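Reading time: 2 minutes

Progress report to the Gidey Fund
Project: Teaching kitchen tasks by demonstration
Prepared by the Kitatcombe workshop, 22/01/2018

Dear Coralie Prendergast,

With this report we inform you about the work in the second period of the grant. The recording of demonstrations at our Proltville site has started as planned, and we have now 123 complete recordings of the task "vegetable into the pan". A further 33 were stopped by the operator before the end. We keep them in a separate folder and they are not used for training.

Each demonstration is given by remote control. The operator closes the gripper on one toy vegetable, lifts it, brings it over the saucepan and opens again. New operators need some practice before their movements become calm enough, so we let them work for one morning without recording. The start position of the vegetables is changed between demonstrations.
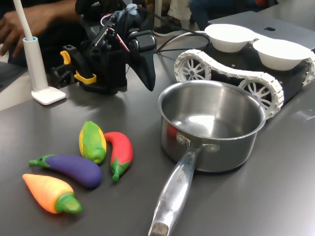
Fig. 1. Table with gripper, saucepan and the four toy vegetables: corn, chili pepper, eggplant and carrot.

The carrot and the corn are the easier objects. With the chili pepper we have still difficulties, as it is curved and turns between the fingers when the grip is not in the middle. We have asked the operators to approach it more slowly, and we will compare the results in March.

One delay must be mentioned. The spare motors ordered from Stuststead came 2 weeks late, and in this time only short sessions were possible. The budget is not affected, and the target of 235 complete recordings remains the same.

In the next period we wish to begin with guiding by hand, where the person moves the arm directly. We would be thankful for your answer on the second operator place, which we requested in the last report.

With kind regards,
The Kitatcombe project team

© Kitatcombe 2018 | Contact | Back to top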